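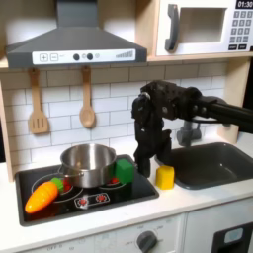

4 min read

Part 2: Fitting a gripper and giving it a fair trial

By now you should have the arm bolted down and talking to the controller. If it isn't, go back to Part 1, because nothing in this part will work until it is. I wrote these steps while swapping between the two grippers I keep in Stadthorpe, the Nareo and the Prekano, so where they behave differently I'll say so.

Before you start

You'll need the hex key from the arm's box, the gripper's own cable and a test area you don't mind scratching. I use a toy kitchen. The counter has a pot, a plastic carrot and a couple of small blocks on it, and there's a sink to drop things into, so you get curved, tapered and square shapes all within easy reach.

CAUTION: Switch the arm off at the controller before you touch the wrist. The stop button isn't enough - it holds the motors still but leaves the power on.

Fitting the gripper

1. Support the old gripper with one hand and undo the wrist screws with the other. They're short and they do love to roll under things, so keep a saucer handy.

2. Offer up the new gripper with its cable socket facing away from the table. The Prekano will go on back to front if you let it (I've done it twice), and then the cable pulls tight every time the wrist turns.

3. Do the screws up finger tight, then go round again with the key. Snug is plenty.

4. Plug in the cable and clip it along the arm. Leave a small loop at the wrist.

5. Power up and open the Kouris controller page. Choose your gripper from the list and press Home. The fingers should open fully, close, then open again.

NOTE: If the fingers only twitch, you've probably picked the wrong model from the list. Pick the right one and press Home again.

Setting the grip

6. Set the force to 7 to begin with. I know it's tempting to go straight to the top of the dial, but hollow plastic dents!

7. Set the speed to 77. Any faster and the Nareo overshoots a bit before it settles, which makes lining up on a small block a real nuisance.

8. Bring the arm in from the side with the fingers pointing down, and stop with the tips just clear of the counter. Check what's behind the wrist as well as what's under the fingers. Mine has met the toy tap more often than I'd like.

CAUTION: Don't lower the fingers over the rim of the sink until you've set its height in the controller. Otherwise the arm thinks it's all one flat surface.

Running the comparison

9. Start with a block standing by itself. Pick it up, lift it, put it in the sink. Do the same again without changing any settings.

10. Move on to a block that's tight up against the pot. You'll have to get a finger into the gap or come at it from another angle, and it's where I see the biggest difference between my two. The Nareo's slimmer tips make this one much easier.

11. Try the carrot last. Grip it across the thick end first, then nearer the point - I find the Prekano holds better there, thanks to its softer pads.

12. Write down every try as you go, including the duff ones, then swap grippers and start again from step 1. Put everything back in the same spots first. I stick little bits of tape on the counter to mark them.

NOTE: Run Home again after each swap, even if you're going back to a gripper you had on earlier that day. The controller doesn't remember where the fingers were.

If a pick keeps slipping, wipe the pads with a barely damp cloth and let them dry before you touch the force setting. Camera set-up is in Part 3.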